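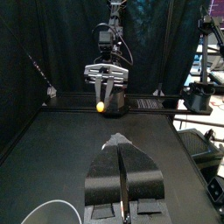
Household Food Waste in Shared Student Accommodation: A Survey of Two Residences

Final project report
Prepared by: Esther Tanui, Obadia Swai, Thư Đoàn
Project supervisor: Emmanuel Koech
Submitted: December 26, 2023

Summary

This report presents the findings of a survey and kitchen diary study carried out in two student residences, Dinermont House and Sobczak Court. The aim was to establish what food residents throw away, why they throw it away, and whether the layout of shared kitchens has any bearing on the matter. A total of 254 residents returned a completed questionnaire. A smaller group kept a written diary of discarded food for 3 weeks. Bread, salad leaves and cooked rice were the items most often recorded. Residents who shared a fridge shelf reported more waste than those who had a shelf of their own.

1. Background

Most published work on household food waste deals with families. Students living in shared accommodation differ from families in several respects. They shop separately, cook separately and store their food in a space that is used by people they may hardly know. Few of them plan meals more than a day ahead. The project group considered that these habits deserved separate study, and the accommodation office agreed to allow access to both residences on condition that no resident was named.

Dinermont House is the older building. Its kitchens are each used by eight residents and contain two upright fridges. Sobczak Court was opened more recently and has smaller kitchens used by five residents, each of whom is given one labelled shelf and one lockable cupboard.

2. Method

Paper questionnaires were delivered to 396 residents. The questionnaire asked how often the resident shopped, where food was bought, how it was stored, and which foods had been thrown away during the previous seven days. An open question at the end invited further remarks.

Diary sheets were fixed to the inside of cupboard doors in the kitchens that had agreed to take part. Residents were asked to write down each item as it was discarded, with an estimate of the amount and a short reason. Obadia Swai collected the sheets at the end of each week and replaced them with blank ones. Entries that could not be read were left out.

The group had first intended to weigh the contents of the kitchen bins. This was given up after the trial period, as food and packaging were mixed together in most bins and could not be separated within the time allowed.

3. Findings

3.1 What was discarded

The diary sheets produced 2,781 usable entries. Bread was the largest single category in both residences. Many entries referred to the last few slices of a loaf. Salad leaves came second, and were nearly always described as having gone soft in the bag. Cooked rice and pasta came third. Meat and fish appeared seldom.

3.2 Reasons given

The most frequent reason was that the item had passed the date on the packet. A good number of these entries concerned food marked "best before", and several residents wrote that they did not know how this differed from "use by". The second most frequent reason was that the item had been forgotten at the back of the fridge. Cooking too much was third, and applied mainly to rice.

3.3 Differences between the residences

Residents of Dinermont House recorded more items per person than residents of Sobczak Court. They were also more likely to throw away food that they believed belonged to someone else, usually during the clean carried out before an inspection. One resident wrote: "We empty everything without a name on it, and half of it is still fine."

4. Limitations

The diary relied on residents remembering to write things down, and the number of entries fell in the final week. The two buildings also differ in rent and in the proportion of first-year students, so the effect of the shelf arrangement cannot be isolated.

5. Recommendations

The group recommends that shelves in the Dinermont House kitchens be labelled by room number before the start of the next academic year. A short notice on date marking should be placed on each fridge door. Inspection dates should be announced at least one week in advance, and a shared shelf should be set aside for unopened food that residents do not want.

A repeat of the questionnaire in March would show whether labelling has had any effect.

6. Acknowledgements

The group thanks Emmanuel Nyamweya of the accommodation office for arranging access to the kitchens, and all residents who completed the questionnaire. Copies of the blank questionnaire and diary sheet are held by the department and may be requested from the project supervisor.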